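I've been promising a post about the arms for months, mostly because my sister keeps asking whether I've been replaced yet. I have not been replaced. I'm typing this at my kitchen table with a cup of tea and a sore shoulder, and the sore shoulder is kind of the whole story, so let me back up.

I work at Vurnel, which is a small shop that puts together sub-assemblies for other companies. Rings, brackets, housings, little fiddly things with pins in them. If you've ever owned a gadget and wondered who pushed the tiny pins into the tiny holes, hi, it was me! I've been on the bench for eleven years. A good shift for me was 740 parts, and on a good shift I went home and couldn't open a jar.

So last January they sat us all down in the break room (there were donuts, which should have tipped us off) and told us we were getting two robot arms for the pin work. Lempi Rantala did the talking. She said nobody was losing hours over it, and you could feel the whole room deciding whether to believe her. I decided not to. I went home and updated my resume that same night, and I hadn't touched that thing in so long it still had my old last name on it.

What I pictured was one of those car factory videos, with big yellow machines behind a fence and sparks everywhere. What we got is a pair of arms at a wooden table, and the job they started on was the ring job. There's a lime green ring with a big hole in the middle and small holes around it, and there's a little black pin, and those two have to meet. I could do it while telling you the plot of an entire TV season. Watching the arms learn it was like watching my dad text. You want to reach over and do it for them so badly.
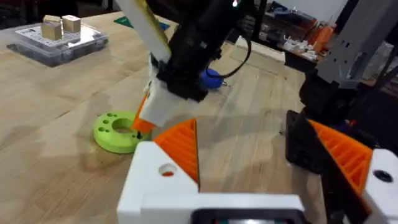
And for the first few weeks I pretty much did reach over. Setting up was the part I hadn't thought about at all. Somebody has to put things where they belong, decide what counts as a good one, and notice when the whole business is drifting off to one side before you've got a pile of bad ones. I figured that would be an engineer with a laptop. We do have an engineer with a laptop, Eoin, and he's lovely, but he's never pushed a pin in his life. He'd ask me stuff like "how do you know when it's seated?" and I'd stand there with my mouth open. How do I know? I just know! My thumb knows! Have you ever tried to explain your thumb to somebody?

It took us most of an afternoon to get it into words. There's a tiny give and then it stops giving. If it never gives, it's crooked. If it gives too much, the hole's too big and you toss the ring. He wrote it all down and read it back to me, and I got a little choked up, to be truthful, seeing eleven years of my thumb in a notebook.

Then there was the naming argument. The paperwork calls the cell Flikon, which is what it's called on the schedule and the work orders and the sign on the wall. We call the arms Lefty and the Other One. There was a motion to call the Other One something nicer and it failed. I voted against it.

Okay, so what's really changed. My hands, first of all. I do maybe a quarter of the pin work I used to, just the odd-shaped jobs and the small orders that aren't worth setting up for. I open my own jars now. The shoulder is an old injury from when I was doing the doubles two summers ago, and it's slower to come around, but my fingers don't go numb at night anymore and I'd forgotten that was even a thing that could stop.

The day feels different too, and I'm less sure how I feel about this one. When it was four of us in a row on pins, we talked. That was the job as far as I was concerned, eight hours of talking with some pins in it. Now I'm up and down, checking a part, moving a tray, resetting something, off to see Eoin, back again. Azra is across the room on packing most days. We still have lunch, but lunch is thirty minutes and she chews slowly. I miss the row. I said so at the spring meeting and got a lot of nodding, and to their credit they moved the packing table closer to us in May. It helped some.

Money, because my brother-in-law asked: I got a bump when they changed my title to cell operator. It came to 1,100 dollars over the year. I'm not going to pretend that's a yacht, but it paid for the new tires and it's there in writing. What I pushed for, and what I'd tell anybody to push for, is the training being on the clock. They wanted us to do the modules at home at first. Absolutely not.

And there's the pace. A person on pins slows down after lunch and everybody knows it and plans for it. The arms don't, so the work around them starts to feel like it shouldn't either. I caught myself skipping my afternoon break because there was a tray to swap, and then I caught myself doing it again. The tray can wait! I have a sticky note on my locker that says THE TRAY CAN WAIT and I'm only slightly embarrassed by it.

I put a shorter version of all this in the email I send around to friends, and I got more answers than I usually do, so I'm pasting one in with permission.

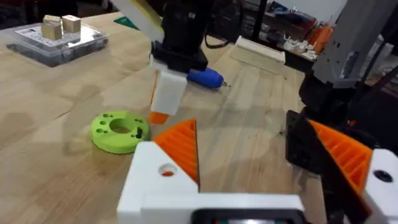
Jolene Pomare: We went through the same thing at Naidu and I'd say watch the new hires. You know what a good part feels like because you made thousands of them by hand. The kids starting now go straight to minding the machine, and when it acts up they've got nothing to compare it to. We ended up giving everybody six weeks on the bench first, and they grumble, but it shows. Also please take your breaks.

I read that one twice. We have a new guy starting next month and as far as I know he's going right onto the cell, so I've asked Lempi if I can have him on hand pins for a while before that. She's thinking about it. I've already cleared him a spot next to mine, and Azra says she's bringing the donuts.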